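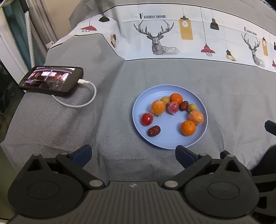 Figure 1. Small fruit on the light blue plate, some pieces wrapped and some not.

4. Laying out the fruit table

By now your cloth should be down and your printed panel should be hanging behind the table (if the panel is still folded up in its bag, go back to section 3 and take your time, we'll wait for you). This is the part most people look forward to, and it is hard to get badly wrong, so put the kettle on and enjoy it.

The steps are the same for the Justel table and for the smaller Guerreiro side table, though on the Guerreiro you will want to keep the plate a little closer to the middle.

1. Smooth the gray cloth with the flat of your hand, working from the center out to the edges. A few soft creases will drop out by themselves overnight – there is no need to iron the cloth on the table, and please don't.

2. Set the plate down where you want it before you put anything on it. Step back and look at it against the deer heads and lamps on the panel. The print is a busy one, and a plain plate sits very nicely in front of it.

3. Sort your fruit by size. Mandarins, cherry tomatoes, jujubes and other little things belong on the plate, where the raised rim will stop them from wandering off. Larger fruit can go straight onto the cloth or into a bowl.

4. Start the plate with the mandarins, leaving gaps between them, and fill in with the smaller pieces. A loose curve looks friendlier than a heap, and guests can pick something up without disturbing the rest.

Note: Fruit that you bought individually wrapped in plastic can stay wrapped. Mixing wrapped and unwrapped pieces on one plate is fine, but do rinse and dry the unwrapped ones first.

5. Now bring out the larger fruit. Put two or three pieces close together, even touching, and let another one sit off to the side by itself. If you have both orange and yellow fruit, try them next to each other.

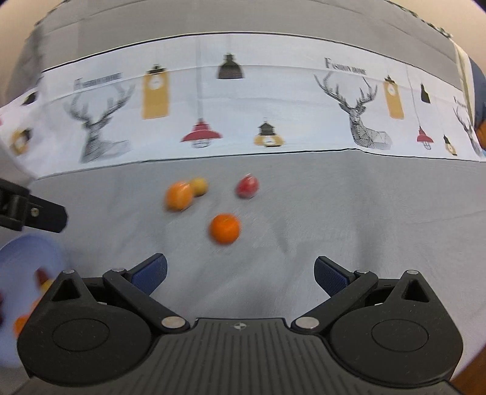 Figure 2. Larger fruit on the gray cloth, with the deer and lamp panel behind.

6. Walk around to where your guests will be sitting and have a look from there. Move whatever bothers you. Iveta Malý, who wrote the first version of this guide for Nirkoneck, used to allow herself 2 changes at this point and then make herself stop, and we still think that is good advice!

Caution: Round fruit rolls. Keep loose pieces at least 6 inches from the edge of the table, and further if there are small children or a hopeful dog in the house.

Caution: Tomatoes and soft fruit can leave a mark on the gray cloth. Dab a fresh spill with cool water and a clean towel, and don't rub. For older marks, see the Nilimach washing card that came with the cloth.

7. Look the fruit over every morning and take away anything soft or split. Dried jujubes will keep much longer than the rest, so you can leave them for last.

Section 5 covers taking down the panel and folding it for storage.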